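Home Files Card Issues Changelog

# rusavik-drawers

Open / close clips and stills of one small two-drawer cabinet (the Vastard) on a white tabletop. README first, data card further down. Written fast before the April upload, fix as you find.

## What's in it

1,000 short clips and 2,000 stills. All the same cabinet. Mostly the top drawer, the bottom one gets less attention (see Known gaps).

Three kinds of clip:

- open: starts shut, ends with the drawer some way out
- close: the other way
- partial: drawer starts partly out and gets moved a little, either direction

The stills are not pulled from the clips. Separate captures, separate folder, separate index. Please don't try to match them by number, they don't line up.

## The cabinet

Boxy, pale oak look, light and dark streaks in the grain. Two drawers stacked. The top one has a black metal bar handle. The bottom one has no handle, only a finger slot cut into the face. We call them `upper` and `lower` everywhere in the labels. Older notes say `A` and `B` - A is upper.

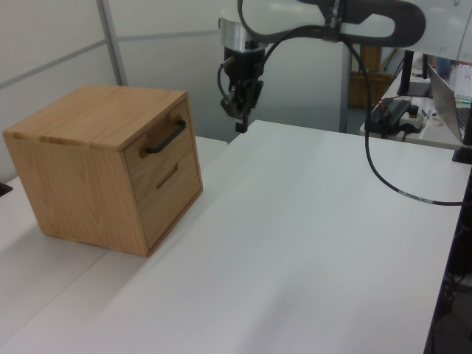

The finger slot matters more than I thought when I wrote the label scheme. It has its own part name, `slot_lower`, and it is NOT a kind of handle. If you filter on `handle` you get the top drawer only. Had to redo a whole batch over this, so check your filters.

Grain direction is not labeled. Somebody will want it I guess. Not this release.

Colors: don't trust them across folders. The wood comes out honey in some files and almost tan in others and I did no correction at all. Same goes for the table, which is white in one place and gray-ish in another. Left as captured.

## Views

`fixed_` files are taken from beside or above the table. `head_` files are taken from higher up and closer in, and in many of those you only get part of the cabinet. Top panel and a bit of handle, lots of plain tabletop. Keep them or drop them, your call, but they are good for handle visiblity when the drawer front itself can't be seen. In those we box the handle and the top panel and leave the front unlabeled. No guessing where the front would be.

Shadows are never labeled as objects. The soft one beside the box on the table is the usual mix-up. 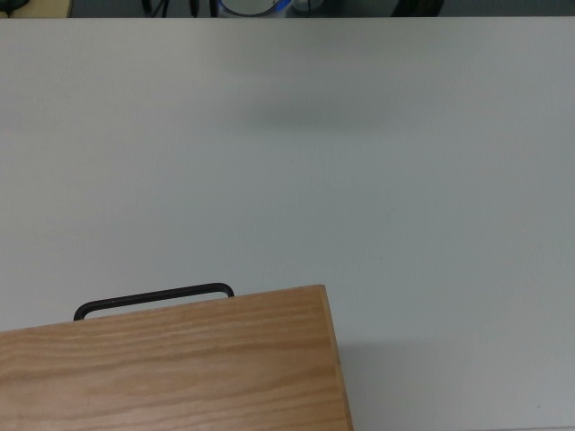

## Part labels

- `top_panel` - the flat board on top, including the front edge where it sticks out
- `side_panel` - left or right, whichever shows, both get the same name
- `front_upper`, `front_lower`
- `handle_upper` - the whole black bar plus the bent ends
- `slot_lower`
- `drawer_wall` - paler wood than the cabinet, easy to tell apart
- `drawer_floor`
- `slide` - black metal, only when exposed
- `opening` - the dark inside behind a pulled drawer

Masks overlap on purpose in one place: handle over front. The front mask runs underneath the handle as if the handle were not there. Everything else is cut clean.

If two boards meet and you can't see the seam, draw it where the grain changes. If the grain doesn't change, go with a straight line and set `seam_guess` to 1.

## Drawer state

One field, `state`, four values:

- `shut` - front sits in line with the cabinet
- `cracked` - gap you can see, floor not visible
- `partway` - floor visible
- `out` - pulled well out, walls visible most of their length

The line between `partway` and `out` is a judgment call and two people will disagree. Best hint is the slide. When a good run of metal shows under the side wall, with the little holes and screws along it, look twice before you write `partway`.

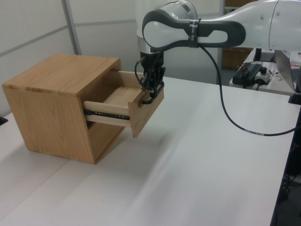
State is set once at the start of a clip and once at the end. Nothing in between. If you need per-frame state you'll have to make it yourself, 15 frames per second so it isn't that painful.

Contents field exists (`contents`) and is `empty` all the way down. It was meant for a second round with socks and pens and so on in the drawers. Left in so the format won't change later.

## Folder layout

 rusavik-drawers/
 clips/
 open/
 close/
 partial/
 stills/
 labels/
 skip.txt

`skip.txt` lists 27 clips to leave out. Bad start state mostly, a few doubles. They are still in the folders, sorry, the checksums were already done.

## Known gaps

- One cabinet. Anything trained on this will think all drawers are pale oak with a black bar.
- Lower drawer under-covered. Few opens, fewer closes.
- No objects on the top panel as a class. If you want clutter, go elsewhere.
- Turned views (cabinet at an angle to the table) are there but the labels don't record the angle.
- Background stuff past the table is unlabeled. Other tables, partition panels, whatever is on them. Mask it out or ignore it.

## Marks on the wood

Dark patches on the upper front are labeled `mark` and nothing more. There's a darker rounded area behind the handle and an uneven brown strip along the top edge of the same board. Not sorted by cause. Don't merge them into `handle_upper`, the rounded one is the worst for that as its ends stick out past the bar and a sloppy mask swallows both. Zoom in.

Where a mark is too faint to outline, skip it. Missing marks are fine, made-up marks are not.

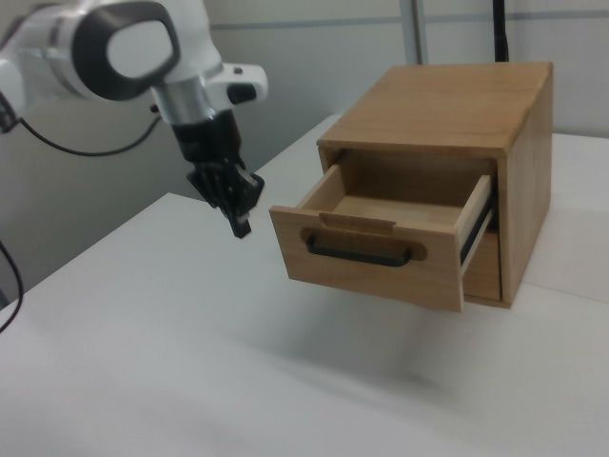

Aryee

Maintainer for this set and for the Rukov shelf set, which uses the same part names apart from `slide`. If you are loading both together, load Rukov second or the label ids collide. There is a fix sitting in a branch, not merged.

## Using it

Fine for research and teaching. Say where you got it. Don't re-upload the stills on their own without the label files, people end up asking me what `seam_guess` is.

Found a wrong label? Open an issue with the file name, the part name and what it shoud be. One issue per file is best, long lists get lost.

## Changes

- marks split off from the front masks
- `slot_lower` added, old `handle_lower` removed
- `skip.txt` added
- state values cut down to four, `ajar` is now `cracked`

Contact: use the Issues page | © Rusavik project | Back to top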